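Skevent Stories – Short Fiction
Last updated: March 16, 2025

Search stories Enter a keyword Go

Open Day at Closovgate

The visitors' sheet gave the Parkton site 8 minutes per station. The inspector had allowed herself the full afternoon. She signed the register, hung the badge from her coat pocket, and joined the end of the group.

Station one was a conveyor. It sorted caps by diameter and stopped when a guest leaned on the rail. The guide reset it with a key. Station two was a wall display with one figure on it: 2,474, the number of recordings accepted to date. The target for April was higher, the guide said, and moved them on.

Station three was the one she had come for. An operator in dark sleeves stood at a table with a gripper in each hand. The task card read: hanger, basket. A take ran from the first movement to the release. If the hanger slipped, the take was marked and kept. The marked ones went to a separate drive, and the Manalastas office paid the same rate for them.

She asked how many takes made a shift.

"200," said the guide. "Fewer with hangers."

"Why fewer?"

"The hook turns."

She wrote that down. Her form had a box for hazards and a box for output, and the remark fitted neither. She put it in the margin. The group had already gone through to the coffee, and the operator, who had not looked up, began again.

She stayed for eleven takes. By the fourth she could tell from the left wrist – a small drop, then a pause – which way the next one would go. The contract called for 2,000 of this object alone. At the twelfth the guide came back and held the door for her.
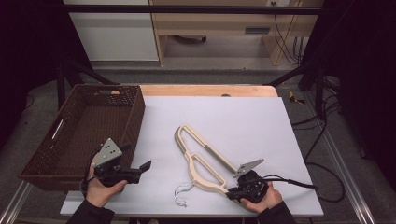
On the train she filled in the remaining boxes. Under hazards she wrote none. Under output she copied the figure from the wall, then crossed it out, since it would have changed by then, and left the line blank.

Recent stories
The Night Calibration
Spare Parts for Parkton
Return to Sender, Bay Two
A Short History of the Key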